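Search this site Search Go

Ornside packing hall: carts, bins and floor

Gallery notes by Geert Vandenberghe
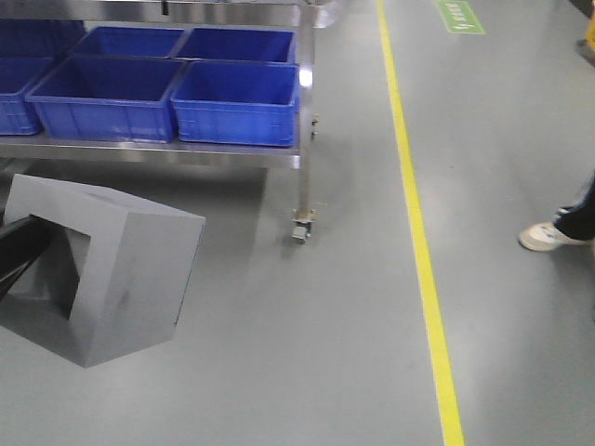

Cart layout at Ornside was settled in April after a trial of two shelf heights. Each cart is issued with its bins already on it, and they go out to the line in that state. Blue is the colour for small parts that have not been checked; checked parts travel in grey. The bins stand rim to rim in two rows of three, so there is very little room for them to shift when the cart is pushed. The thick rolled rim is the lifting point. Lifting by the side wall is not allowed once a bin is loaded. The shelf is flat stainless steel with a brushed finish and is wiped down at the end of each shift.

Frame and wheels. Square-section legs, swivel casters. The underside is left open for sweeping. Clamp and bolt fittings on the legs are checked when a cart comes back from the line, and any that turn by hand are tightened before it is used again.

Floor. Smooth light grey epoxy, laid by Sanell. The hall has 2,000 square metres of it, and the loading bay is still bare concrete. Marks from casters come off with warm water and a soft pad. Do not use the scouring powder kept for the sinks.

Stock. The hall holds 47 carts, with 10 more on order from Cengate. Spare bins are kept on the racks by the east door and signed out through Jelle Lambrechts. Cracked bins go back to him with the cart number written on tape inside the base.

Search this site Search Go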